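Section 7. Setting up a fine handling check: sheet mask, balloon and scissors

This section covers the bench check used with the Drekov two-arm station when a site wants to know whether it is ready for light household work. Read Section 2 (power, cable runs and emergency stop) first.

What the check is for

People usually ask whether the station can fold laundry or clear a kitchen counter. Those chores mix too many things together to tell you much when a run goes badly. The face mask check separates out three of them: holding thin sheet that has no fixed shape, working above something that bursts, and picking up a tool made for human fingers. A station that does poorly here should not be put on linen or dishes yet.

You will need

One paper or fibre sheet mask per run
Party balloons, light colour
A grey cloth
Scissors with looped handles
A heavy cup or pen holder

Preparing the bench

1. Switch on the station and let it idle for 10 minutes.

2. Wipe the tabletop and dry it. Serum left over from an earlier mask will make the cloth creep.

3. Lay the cloth in the middle of the bench. It does not have to be flat.

4. Inflate a balloon until it is firm but still gives under your thumb. Tie it off and lay it on the cloth with the knot toward the front of the bench.

5. Stand the scissors in the cup, handles up, behind the balloon and to its right.

6. Check that the arm cables hang free and cannot catch on the cup. 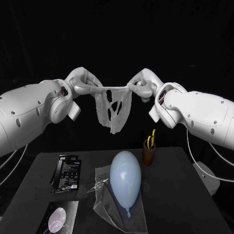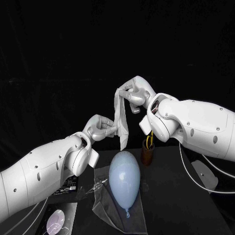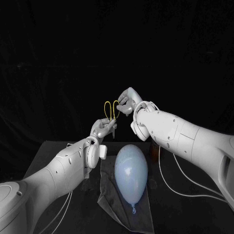
Two-handed work over the balloon

CAUTION: Keep your own hands outside the bench edge while either arm is powered. If the scissors are dropped, press the stop before reaching for them.

CAUTION: Wear eye protection. Do not use latex balloons where anyone on the floor has a latex allergy.

Running the check

7. Open the Ortuño task panel and load the profile named Thin Sheet. Set the grip force to 2. Higher settings tear most masks at the corners.

8. Start the run. Leave the mask alone if it folds over on itself. Recovering from a fold is part of the check, and a run that has been helped by hand does not count.

9. When the sheet portion ends, the panel asks for confirmation before the tool portion. Look at the scissors from the side and confirm only if the handles are clear of the cup rim.

10. Repeat until you have 16 runs. Change the mask every time. The balloon can stay until it softens.

Reading the results

Score each run as complete, assisted or stopped. A burst balloon is always a stop. At the Ulbridge shop we finished the first set with 7 complete, and most of the others were stopped at the sheet portion with the mask stuck to itself. The Jendport bench did no better on sheet but had less trouble with the scissors.

Expect the work to be slow. A person puts a mask on a balloon in a few seconds and doesn't think about it. For the time being we would not schedule the station for unattended chores of this kind at any site, whatever the score. Rigid items in known positions are a different matter and are covered in Section 9.

Note: Scores from before the November software release can't be compared with later ones. The grip scale was changed.

Shutting down

11. Park both arms using the panel. Do not push them back by hand.

12. Return the scissors to the cup, bin the used masks and let the balloon down by snipping beside the knot.

13. Export the run log. Logs left on the panel are cleared every Friday.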